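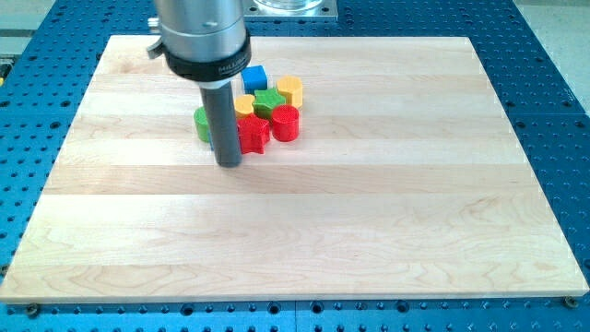

Renata Nowicki wrote to me after the last newsletter to say that she had read the ward boundary proposal twice, the second time with a pencil, and she still couldn't work out which side of Pawlak Street she was going to be voting on. She wanted to know if it was her or the map.

Well, Renata, it's the map. I've had mine spread out for most of the week and I've turned it every way a map can be turned, and I can tell you that the new line between Ward 3 and Ward 5 comes down Pawlak Street as far as the old creamery and then wanders off behind the houses, along what looks like the sewer easement, before it comes back out by the bus shelter. If you live on the odd side above the creamery you stay in Ward 3. Below the creamery I would call the clerk's office and ask, and please write down what they tell you, as I've had two neighbors get two different answers.

I should back up a little for those of you who are new to this list (and welcome, there were quite a few of you after the pancake breakfast!). Cindby has had the same council map for as long as I've lived here. We elect two councilors from each of 8 wards, which gives us a council of 16, and which has always seemed to me like a lot of people to fit behind that long table. They're not touching the number this time. What they want to do is move the lines so the wards come out closer in size, and there's a fair case for it. The Kidaver side of town has filled up with young families, and those folks have the same two councilors as a ward downtown that is half parking lot. I would be grumpy about that too if I lived out there.

So I want to be clear that I'm for a new map. I said so at the first meeting and I'll say it again at the next one. My trouble is with this particular map, and most of all with the way it treats the neighborhood between the creek and Oris Avenue. By the city's own report, 394 households there would be moved out of Ward 5 and into Ward 6, which sits on the other side of the creek and has its own school, its own shops, and its own long list of complaints. To get from one part of the new Ward 6 to the other you have to leave it and drive through Ward 5. I did it on the way to my sister's, and it was up to 11 minutes depending on the light at Oris.

Does that matter? I think it does, though I've heard good people say otherwise. Valtteri Hämäläinen stopped me outside the post office to tell me I was making too much of it. His view is that a councilor votes on the whole town's budget anyway and that a ward is only a way of sorting the ballots. I thought about that all the way home, and I'll grant him some of it. But when the storm drains backed up in April, it was our two Ward 5 councilors who came and stood in the water with us. They knew which corner floods first and whose basement to check on. I'm sure the Ward 6 people are just as kind, and I'm sure they'd learn, but I'd like somebody to explain why they should have to when there's another way to draw it.

And there is another way. Waldemar Malinowski and Esperanza Brannigan have put together a second map, and they brought it to the library meeting room so anyone could have a look. It takes the extra homes from the north end of Kidaver Road, where the blocks already run straight into the downtown ward, and it leaves the creek as the boundary. It isn't perfect. One apartment building ends up in a different ward from its own parking spaces, and Esperanza was the first to point that out. Still, the ward sizes come out nearly as even as the city's, and you can follow the line with your finger without losing your place.

The council has not agreed to consider it yet. Zdzisław Ostrowski asked from the floor whether residents' maps would be included in the packet, and the answer he got was that staff would look into it — which could mean anything. If you'd like to see both maps side by side before the vote, a short note to your councilor asking for exactly that would be a big help. You don't need to pick a favorite. Put your street address on it, and keep it polite, and if you have a minute to say how long you've lived there, say that too. They do read them. I was shown the folder once and it was a good deal thinner than I expected, so yours will get noticed.

Comments on the draft can also be dropped in the slot at the clerk's window, or handed to me at the market and I'll carry them over. I'm usually by the bread. I have spare copies of the city's map as well, and a magnifying glass, and I'm happy to stand there and hunt for your house with you.

Next time I'll get to the snow parking rules, which I promised last month and then ran out of room for. Thank you for all the letters!

Posted 25/02/2018 in Town Hall & Neighborhoods
11 comments | Share this item

Recent items
Snow parking: what the signs on Oris Avenue mean
Pancake breakfast thank-yous
Creek cleanup needs waders and trucks
Who is running for the Cindby school board
Kidaver Road crosswalk, one more time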